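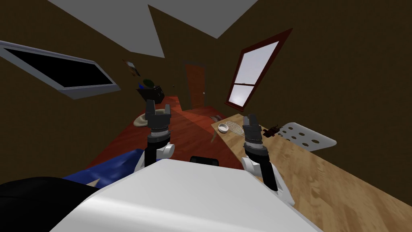 4. Recording demonstrations by remote control

Trindarus > User Guide > Teaching > Attic bedroom

By this point you should have the Trindarus session server running, both Grastetti hand controllers paired, and the attic bedroom loaded from the scene menu. If the main view is plain black, go back to section 3 and do the part about graphics drivers that everyone skips.

The main view is what the robot sees from where it stands: two arms in front of you, the table running off to the right, the door at the far end. There is no over-the-shoulder view during recording. People ask for one about once per training session. The policy you train later gets only the robot's own cameras, and a demonstration steered from a view it will never have teaches it to be clairvoyant.

4.1 Before you start

The sample task is BOWL_TO_EDGE. The robot picks up the small white bowl from the far end of the table and sets it down near the closer edge. The tennis racket lying beside the bowl is not part of the task. It will feel like part of the task by your tenth attempt.

You need 40 good demonstrations for a first training run. With fewer than 32 the trainer refuses to start and prints a message written by someone in a bad mood.

CAUTION: Remote control of a simulated robot cannot hurt you. Waving two controllers in a small office can. Clear your desk of coffee first.

4.2 Taking control

1. Stand or sit facing your monitor with the controllers held at elbow height. Either works, but pick one and stay with it for the whole batch.

2. Press and hold both grip buttons for 2 seconds. The status bar changes from IDLE to FOLLOW. From now on the arms copy your hands, including the hand you are scratching your nose with.

3. Move each controller slowly up and down. If the wrong arm responds, release the grips, open Devices and choose Swap Left/Right.

4. Squeeze and release each trigger. The trigger sets the gap between the gripper fingers, and it is proportional, so half a squeeze gives you half a gap.

5. To reposition your hands without moving the arms, let go of the grip buttons, move, and hold them again. This is called clutching. You will forget it exists, run out of arm, and end up leaning sideways out of your chair. Everybody does.

NOTE: The arms will not pass through the table, but your hands will happily go where the table ought to be. When the two disagree, FOLLOW turns amber. Back up the way you came until it clears. Pushing harder does what it does with vending machines.

4.3 Recording one demonstration

1. Press Reset. The scene reloads and the arms go to their start pose.

2. Check that the task name in the status bar is the one you mean to record. Shobha Reddy, who maintains this guide, once delivered a complete batch of bowl demonstrations labeled OPEN_DOOR, and the policy trained on them was very confused about doors.

3. Press Record (or the left thumb button). You have 30 seconds before the recorder stops by itself.

4. Bring the gripper in over the bowl with the fingers open. Approach from above and keep clear of the racket.

5. Press V to bring up a wrist view and use it for the last part of the approach. Expect to be disoriented. The wrist camera rides along with the hand, so a table edge you know to be perfectly level can turn up as a zigzag on one side with a lot of blank gray next to it. 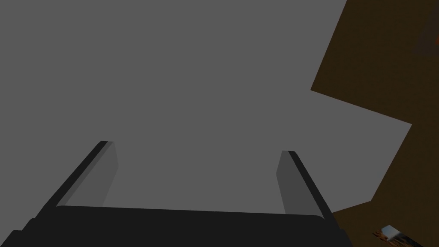 Figure 4-2. Wrist view with the gripper open.

6. If the wrist view shows mostly gray, as in Figure 4-2, you are not over the bowl. Press V again, find out where you are in the main view, and come back. Do not hunt for the bowl by wrist view alone – the hunting gets recorded too, and the robot will learn it faithfully.

7. Close the fingers on the rim of the bowl and lift.

8. Carry it toward the near edge, lower it until it touches the table, and only then open the fingers. A bowl dropped from a small height may well land fine. Mark it as a failure anyway.

9. Press Stop, then Keep or Discard.

4.4 Keep or Discard

Keep the slightly clumsy ones. A fumbled grasp that you recover from shows the policy how to recover, and it will need that more often than you would like. Discard a run if:

- the racket moved
- you stopped in midair to read a message
- both arms went for the bowl
- the recorder timed out before you let go

Discarded runs go to the Thampi folder, named after the old server where they used to pile up, and are emptied when you close the session. There is no undo. There was an undo up to the February release, and it mostly restored the wrong thing.

4.5 If something goes wrong

Arms drift when your hands are still: put both controllers flat on the desk and run Devices > Recalibrate.

Arms lag behind your hands: close the second viewer window. Yes, the one behind the first.

Bowl jumps out of the gripper: you are squeezing too hard. Ease off the trigger until the force bar is green.

Go on to section 5 (Checking a batch) before you train anything.

3 comments | 2 shares

© Drurby Robotics | Contact documentation | Back to top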